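Prulamau – Wäsche falten, Stück für Stück

Willkommen! Prulamau ist meine Bildersammlung rund ums Wäschefalten: Handtücher, Hemdenstoff, alles, was so aus dem Korb kommt. Version 8 umfasst 2000 Bilder, verteilt auf 355 Ordner (einer pro Durchgang). Ich mag vor allem die Haufen am Anfang, wenn noch alles ineinandersteckt und man erst mal suchen muss, wo ein Teil aufhört.

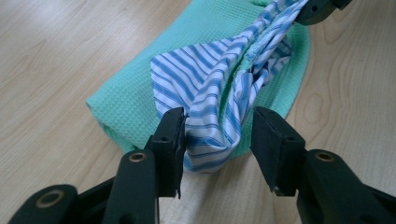 Blau-weiß gestreifter Stoff auf mintgrünem Waffelhandtuch

Streifen sind übrigens toll zum Üben, weil man jeden Knick sofort sieht! Bei einfarbigen Sachen muss man sich an Kanten und Schatten halten, und das Waffelmuster hilft da nur manchmal.

Ordnerstruktur:
haufen/ – zerknüllt, alles durcheinander
einzeln/ – ein Stück Stoff für sich
stapel/ – fertig gefaltet 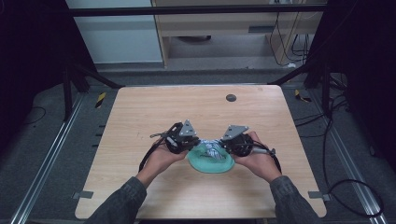

Was noch fehlt: Spannbettlaken. Ich hab's im November probiert und nach 10 Anläufen aufgegeben, die Gummizüge machen mich wahnsinnig. Kommt vielleicht in der nächsten Version, zusammen mit Socken.

Die Dateilisten liegen im Format von Vultent vor. Fehler in den Ordnernamen bitte einfach als Ticket melden, ich schaue meistens abends rein.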